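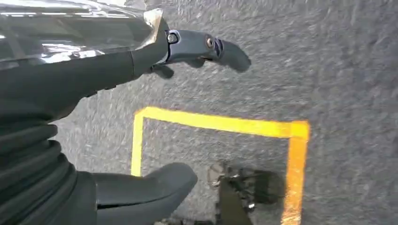

Floor rules and arm rules: your questions
Last updated Sunday, February 25, 2024

I'm Trinh Trương, and I look after the safety rules for the arms at our Evdale site. I get the same questions in the hallway week after week, so I've put my answers in one spot. If yours is missing, come find me or leave a note at the Flusham desk.

What does yellow tape on the floor mean?
It marks a spot where an arm may reach, pick up or put down. Treat it like a hot stove. Feet, bags, carts and coffee stay outside the line unless the arm is locked out and your own tag is on it.

Can I just lean over it for a second?
No! I get this one most from people who have worked here for years (you know who you are). Leaning counts as entering. If you dropped something in there, ask the operator to stop and lock out first. It takes 4 minutes and I promise I won't sigh at you.

The tape is peeling. Do I need to report it?
Please do. A line you can't read is as bad as no line. Don't patch it with whatever roll is nearest — blue and white mean other things here, and we had a very confusing week last March when someone at Bendent used up the leftover blue. Julián Segura keeps the right tape.

Who is allowed to stand near a moving arm?
Anyone who has done the half-day class and signed the sheet for that arm. Visitors can watch with a signed-off person beside them, never alone. And "near" means close enough that the arm could touch you at full stretch, even if the job it's doing today is a short one.
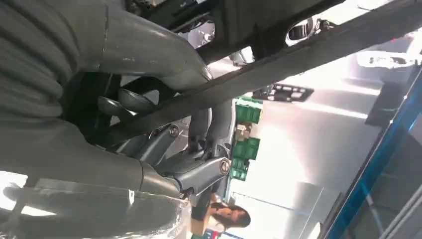

Covered arm and gripper, with green storage behind.

Why do we put covers on the arms?
Mostly to keep grit out of the joints and to keep sleeves and hair from catching. A cover is not padding for people. It can hide a pinch point too, so keep your fingers away from folds and linkages even when the thing looks soft.

How often do covers and bolts get checked?
Covers get a look at the start of each shift: tears, loose edges, anything rubbing. Gripper bolts get checked with a wrench every 1,000 cycles, and the finger pads come off for a proper inspection at 2,000. Quang Từ keeps the log. If you did the check, you write it down, initials and all. "I'm pretty sure I did it" doesn't go in the log.

Do I have to tie my hair back?
If you're signed in to work within reach, yes, and tuck in lanyards and hoodie strings as well. Watching from outside the reach area, wear it how you like.

I hit the stop button by mistake. Am I in trouble?
Never. Tell the operator, fill in form 373 (it's one page, I fought for that) and get on with your day. I'd much rather read a stack of those than one of the other kind.

Do the same rules apply at Ayala?
Nearly. Their class is shorter and their tape is wider, but lockout works the same way. Ask Ngân Vũ before your first shift over there, and bring your own tags, they're always out.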